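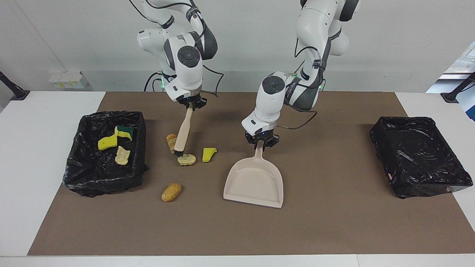
**Vestside Workshop – Arm Cell Upkeep Crew**

Hi! I'm Neelam Ahuja and I look after the two-arm sweeping cell here at Vestside. I need a part-time person to look after it with me, and I'd like you on board by July.

The cell does one chore: one arm holds a brush, the other a dustpan, and pretend crumbs go from the mat into a lined bin. Sounds simple, right? Then a gripper closes a hair off on the pan handle and I lose my morning to it. We've logged 984 sweeps on this setup so far, and I have opinions about every part of it.

The job is 20 hours a week, mostly mornings. You'd start the day by homing both arms and checking that the wrist cables have enough slack to loop freely (a tight one is how we lost a connector last winter). Then you wipe down the gripper fingers, square the mat to the table, fit fresh bags and fold them well down over the rims. After that we run four test sweeps before anybody changes any settings. I'm strict about the four.

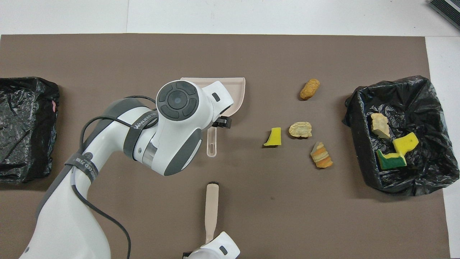 Once a week we also go over the joint bolts with a torque wrench, and that takes most of a morning when it's just me. There are 17 steps on my checklist, and I'd love somebody to tell me which ones are silly. You'd restock the crumbs too – sponge bits and bready-looking pieces, kept in tubs, thrown out when they get ratty.

You don't need a degree. If you've fixed bikes, sewing machines, copiers, whatever, and you write down what you did, I want to hear from you! Some comfort with a laptop helps. You do have to be okay with hitting the stop button first and asking me later.

Mhairi Purves handles pay and scheduling, so rate questions go to her. To apply, send me a few lines about something you kept running longer than it deserved, plus the hours you can do. Drop it at the Vestside front desk with my name on it by May 8, 2021. I'll show everyone I meet with around the cell, and you can try a bag change while you're here.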